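Overtime Averaging and You: Frequently Asked Questions

The state labor department's proposed overtime averaging rule goes to a hearing in September. Members at Plevari and Flaltidden keep asking the local the same things, so the answers live on this page now. Compiled by Ivana Benítez, who would like her voicemail back.

What is overtime averaging?

Right now, if you work more than 40 hours in a week, the extra hours are paid at time and a half. Under the proposal, an employer could add up your hours over 2 weeks and pay overtime only on what goes past 80. Work 50 hours one week and 30 the next, and your overtime comes to zero. The draft calls this "flexibility." It does not say whose.

Isn't that against federal law?

For most private employers, federal law looks at each workweek separately, and a state can't lower that floor. The rule would matter most to people the federal law leaves out and the state law currently covers. At Flaltidden, that means 99 seasonal employees. If you don't know which group you're in, call the hall before you ask your supervisor, who doesn't know either.

Does our contract protect us?

Plevari: yes, until it expires. Article 13 sets daily overtime after eight hours and doesn't care what the state thinks. Flaltidden: partly. Your contract says overtime is paid "in accordance with applicable law," a phrase that seemed harmless when we agreed to it.

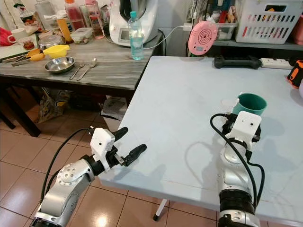
Can I volunteer for averaging if I like long weekends?

The draft requires written consent from each employee. It also lets the employer hand you the consent form on your first day, in the same stack as the parking policy and the direct deposit slip. Read the stack.

Who is in favor of this?

The Ishida Group, a consulting outfit hired by several large employers, put out a paper saying workers are clamoring for it. The paper runs long and quotes two workers. One is a regional vice president.

How do I comment?

Written comments are open until the hearing. We turned in 1,776 signed cards last month, a number we did not plan but have decided to enjoy. Letters in your own words carry more weight than cards, so please send one even if you signed. Give your job, your usual hours and what a short check would do to your month.

I work at Tronine. We don't have a union. Can I still come?

Yes. It's a public hearing. Doors open at 9 a.m., and the sign-up sheet for speakers fills early, mostly with people in nice suits.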